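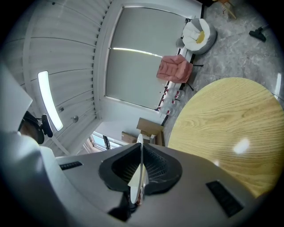 # Put the doors back on meeting rooms

The building I work in was refitted three years ago, and the walls went first. We were a mid-sized freight insurer with 29 small offices, most of them shabby, and we became a freight insurer with one large floor and a kitchen in the middle of it. The rent stayed the same. The noise did not.

I want to argue for something modest. Any workplace that takes out its walls should be made to keep a decent number of rooms with solid doors, and those rooms should be free to use without a booking. I would put that in the lease conditions if I could.

The usual case for open floors is that people talk to each other more. My own experience is that they talk less and type more. When I had an office beside Nurhan Keskin's, I would walk in and ask her about a claim. She would tell me what she thought, sometimes rudely, and I'd be back at my desk in five minutes. Now a question like that has an audience of forty, so I send it as a message and she answers after lunch. We sit closer together than we ever did.

Then there are the calls. A claims officer spends a good part of the day on the phone with people who have lost something. Last July I spoke to a man whose shipment of kitchen joinery had gone into the harbour at the wrong end of a crane. He was upset, and while he was talking, the people behind me were singing happy birthday. He asked if I was at a party. I have apologised to customers for a lot of things, but that one stayed with me.

Management did give us rooms of a kind. There are four glass booths from a supplier called Drillumier, each with a stool and a shelf. They are booked from nine until five by people who need to concentrate, and they get stuffy within twenty minutes. The walls are thin enough that you can follow both halves of a conversation if the speaker is on. Gebhard Steiner in marine tried working in one for a whole week and went back to his desk with his headphones.

The cost argument deserves a proper answer. Walls cost money, they block daylight, and they are a nuisance when a team grows. Our facilities manager told me that each enclosed room would take the space of three desks. I believe her. But on a normal day a third of our desks are empty, partly because people with hard work to do stay home to do it. The company is paying for floor space its staff avoid, then sending out surveys asking why they avoid it. The last survey drew 213 responses and the commonest word in the comments was "noise". The reply from upstairs was a poster about considerate volume.

I don't want the old corridors back. They were dark, and some people used a closed door to do very little for years at a time. New starters had a hard go of it too, as they didn't know who they were allowed to interrupt. A shared floor is fine for sorting mail, catching up and most of the ordinary traffic of a day.

What I'd ask for is one proper room for every ten people. Plasterboard to the ceiling, a solid-core door, a window if there's an outside wall to be had, and a fan that works. First come, first served, with a two-hour limit that colleagues can enforce by knocking. Our floor would need nine of them.

The lease comes up again next year and there will be another refit. I have sent in my request, and so has Nurhan, whose version is shorter and asks for a door.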